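Office kitchenette

An office kitchenette is a short run of counter and base cabinets set into a workplace, usually against a spare stretch of wall between somewhere important and the restrooms. It differs from a kitchen chiefly in that no one is expected to cook in it, and from a break room in that there is nowhere to sit. Other names include coffee point, pantry, tea station and, on older floor plans, "alcove."

Layout

The typical kitchenette has base cabinets below and a hard countertop above. Many have no wall cabinets, a decision made by people who did not own mugs. Dark colors are popular for the cabinet fronts because they look serious in the brochure. Speckled stone, or something that resembles it from a reasonable distance, is the usual choice for the top. The speckle hides crumbs, which pleases everyone except the person who later puts down a sleeve.

Doors and drawers are generally mixed. The drawers are for spoons, and in time for soy sauce packets, birthday candles and the manual to a coffee machine that left the building two leases ago. The doors are for the sink pipes, where there is a sink, and for sorting bins where there isn't.
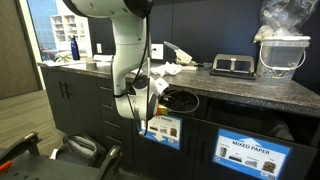 Sorting bins came indoors when the single trash can fell out of favor. In the common arrangement, each bin has its own compartment under the counter and its own label on the front. Mixed paper is the category that causes the most hesitation. Labels tend to rely on small photographs, on the theory that a person holding a thing will look for a picture of the same thing. Paper cups are the classic dispute. Some programs take them and some don't, and a label printed for one building may be cheerfully wrong in the next. Wrappers that are part paper and part something shinier are decided by mood.

The Brurholm survey

One of the few attempts to study kitchenettes in any depth was made at Brurholm, an office park whose management wanted to know why its paper bins kept filling with lunch. The survey covered 70 kitchenettes over 7 weeks and logged 441 objects left on countertops overnight. Food made up a smaller share than expected. Most of the rest was office supplies, mail and parts of things. The report recommended clearer labels and was itself printed in 1,000 copies, many of which could later be found in mixed paper.

Use of the countertop

Because the kitchenette counter is flat, level and assigned to no department, it drifts toward general use. Packages get opened on it. Tape arrives with the packages and stays. Outlets put in for a kettle end up feeding chargers and adapters, and the kettle, if it still exists, moves to someone's desk, where it is against the rules. 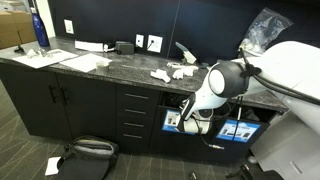
Crumpled tissue deserves separate mention. It comes out of boxes in larger amounts than seem to have gone in, and it is commonly left near the bins instead of in them, a habit the Brurholm report called "staging." Water bottles behave differently. A bottle at the back of the counter may stay for months, as throwing away another person's bottle is considered a serious act and washing it a worse one.

Manufacture

Kitchenettes may be built on site or ordered as finished units. Plattner sells straight runs in several widths, with bin compartments as an extra. The Rivus line has top-opening bins, so that nothing need be pulled out, though whatever is sitting on the counter above must not hang over the front. Keleo makes only the labels, and will reprint them when the local rules change, which in some towns is every May.

Cleaning

Responsibility for the counter is normally divided between the cleaning contractor, who wipes the areas that are clear, and the staff, who clear the areas that have been wiped.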